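Drarkus

Drarkus is a set of plain-text tables describing the bus and coach timetables of the Masach valley, together with a small command-line tool for checking and converting them. The tables are transcribed from printed timetable booklets. The tool is written in Python and has no dependencies outside the standard library.

Status: usable, incomplete. The table layout is stable. The tool's options may still change between releases.

Last revised: Wednesday, December 3, 2025

Contents of the repository

data/services.tsv - one row per service
data/stops.tsv - one row per stop
data/calls.tsv - one row per call of a service at a stop
data/notes.tsv - footnotes, keyed to services or calls
tool/ - the checker and converter
docs/ - transcription rules and the list of booklets
tests/ - small tables with known faults

Size

The current release holds 1435 services and almost 900 stops. The number of calls is not given in this file; the checker prints it at the end of each run. Counts in older copies of this README were taken before duplicate winter services were merged and should not be compared with these.

Background

The booklets were issued by Mabuza, the operator of most services in the valley, and printed locally. Each covers either a summer or a winter season. The winter booklet normally took effect in February and stayed in force until replaced, so its validity has to be read from the cover of the next one. Where the next booklet is missing, the end date is left empty in services.tsv. An empty end date means unknown. It does not mean that the service is still running.

Routes were renumbered twice. The printed number is stored in route_printed. The column route_key holds an identifier that stays the same through both renumberings. Queries that follow a route over time should use route_key. Queries that reproduce a page of a booklet should use route_printed.

Table format

All tables are tab-separated and encoded as UTF-8, with Unix line endings and a single header row. Fields are never quoted. A tab or a newline inside a field is an error. Empty fields are allowed only where the column is marked as optional in docs/columns.txt.

Times are written as HH:MM in local time on a 24-hour clock. Services that run past midnight carry on counting, so ten past midnight on a service that started the evening before is written 24:10. Times below 24:00 always belong to the day on which the service started. The booklets themselves are not consistent on this point, and the transcription rules override them.

Running days are stored as a string of seven characters, one for each day of the week beginning with Monday. A day on which the service runs is marked 1 and any other day is marked 0. School days and public holidays cannot be expressed in this string and are handled by codes in notes.tsv.

Stop names follow the spelling in the latest booklet in which the stop appears. Earlier spellings are kept in the column alt_names, separated by semicolons. No attempt has been made to correct the printed spelling, even where it disagrees with road signs.

Coordinates are given for stops whose position could be confirmed. They are decimal degrees, WGS 84, with the latitude first. A stop without coordinates has both fields empty. The checker rejects a row in which only one is filled.

Transcription

Pages were typed by hand, one booklet at a time, into the calls table. Optical character recognition was tried and dropped. The booklets use a narrow typeface in which 3 and 8 are easily confused, and checking the output took longer than typing the page. A second pass compared each column of times with the printed page, reading from the bottom up.
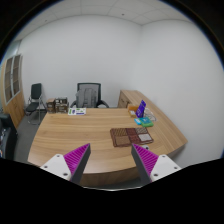

Enov
Maintainer, tables and transcription rules

Booklets are identified by a short code made up of the season and a running number. The code is written in the column source of every table except stops.tsv, where a stop may have several sources. A call that was illegible in one copy and was completed from another carries both codes, with the better copy first.

Obvious misprints are corrected in the time column and kept as printed in time_printed. A misprint counts as obvious only if the printed time would have the vehicle arrive before it left the previous stop, or if the same page prints a different time elsewhere in a table for the same service. Times that merely look unlikely are left alone - several have proved correct when compared with a later booklet.

Dashes in the printed tables have two meanings. In older booklets a dash means that the vehicle does not call. In later ones it can also mean that it calls on request and that no time is published. The calls table has no row for the first case. The second has a row with an empty time and the value R in the column call_type.

Running the checker

From the root of the repository:

python3 -m tool check data/

The checker reads all four tables and prints one line per fault, giving the file, line number, column and fault code. It returns 0 if no faults were found, 1 if there were faults, and 2 if a table could not be read at all. Fault codes are listed in docs/faults.txt.

To check a single booklet:

python3 -m tool check data/ --source W4

Checks that need more than one booklet, such as overlapping validity, are skipped in this mode and reported as skipped.

Converting

python3 -m tool convert data/ --to gtfs --out build/

The converter writes a GTFS-style set of files. Services with an empty end date are left out unless --open-end is given together with a date. Stops without coordinates are also left out, and so are calls at those stops. This can shorten a service noticeably in the upper valley, where few positions have been confirmed. A list of everything omitted is written to build/omitted.tsv and should be read before the output is used.

The option --to csv produces one wide file per route, laid out in the same way as the printed page. It is intended for proofreading and loses the information in notes.tsv.

Known gaps

Summer booklets 2 and 9 have not been found. Services that appear in the booklets on either side of a gap are recorded as two separate periods, with nothing in between.

Fares are not included. The fare pages were often replaced by loose sheets, few of which have survived.

Private hire, works buses and the hospital car are outside the scope of the tables, even where a booklet mentions them in a footnote.

The stop called Station appears under that name in two different villages. The identifiers differ, but the names do not, and any join on the stop name will mix them up. Use stop_id.

Suitable uses

The tables are meant for local history, for studies of how a rural network changed over time, and for testing timetable software against awkward input. They should not be used to plan a journey. They show what was printed and say nothing about what ran on a given day. Cancellations, diversions and lateness are not recorded anywhere in the data.

Reporting errors

Open an issue with the booklet code, the page number, the route as printed, and the time you believe to be correct. A scan of the page helps if the booklet is one we already hold, and is needed if it is not. Changes to alt_names should cite a booklet or another printed source.

Corrections are applied in the next release and listed in CHANGES. Identifiers are never reused. If a row is deleted, its identifier is moved to data/retired.txt with the release number in which it was dropped.

Licence

The tool is released under the MIT licence. The tables are released under CC BY 4.0. Scans of the booklets are not part of the repository and are not covered by either licence.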